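3. Setting Up the Screen and Table Cover 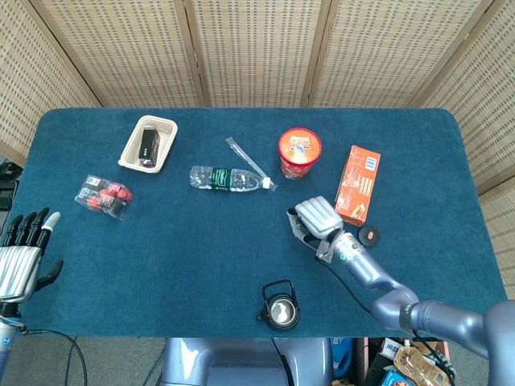
Folding screen opened around the covered table, items not yet sorted.

1. Clear the table and lay the felt cover over it. Smooth it from the center out.
2. Stand the Memel screen behind the table and open the panels one at a time.
3. Angle the two end panels in along the sides. Leave 8 inches between the screen and the table.
4. Put small items in the cream tray. Lay bottles on their side.

Note: Keep wrapped straws in their wrappers until needed.

CAUTION: Do not lean on the screen — it can fold without warning.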